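Skornano opens toy library for families in March

Skornano, the family charity, will open a lending library for toys and games in March. Membership is free for the first year, and households can borrow 2 items at a time for up to 18 days.

The collection holds 2,376 toys, puzzles and board games, most of them given by local families over the past year. Every item has been cleaned, checked for missing parts and packed in a labelled cloth bag. The library expects to lend 1,000 items before the summer holidays.

"Toys are expensive and children grow out of them quickly," said Mercy Mussa, director of Skornano. "Parents told us they wanted to try things before buying them."
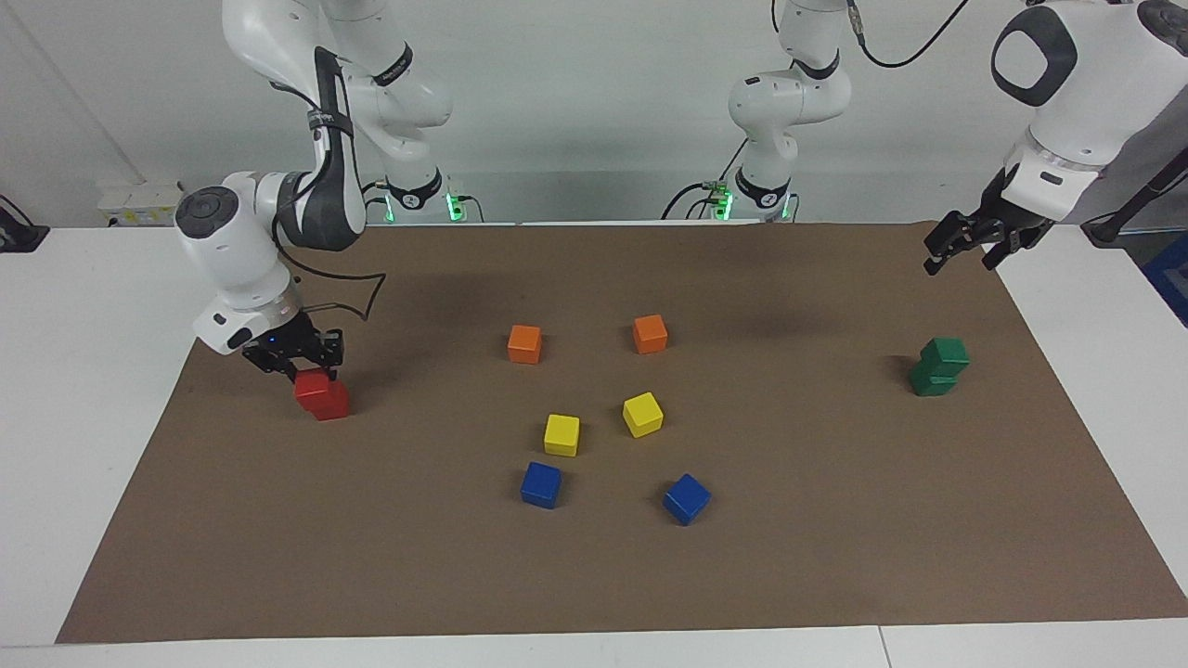 Members will be able to search the catalogue by age, by number of players and by colour, a request that came from parents of younger children. A search for something as plain as a red cube, like the one held in the gripper, will bring up every building set that includes one. The catalogue was set up by Gijs Willems and can be used on a phone or at the front desk.

Toys for children under three are kept on a separate shelf. Returns can be left in the box by the side door until 8pm. There are no late fees, but members with overdue items cannot borrow again until they are returned.

Donations of complete games in good condition are welcome. The library cannot accept soft toys, car seats or anything that runs on mains electricity.

Press contact: Rodica Dobre, Skornano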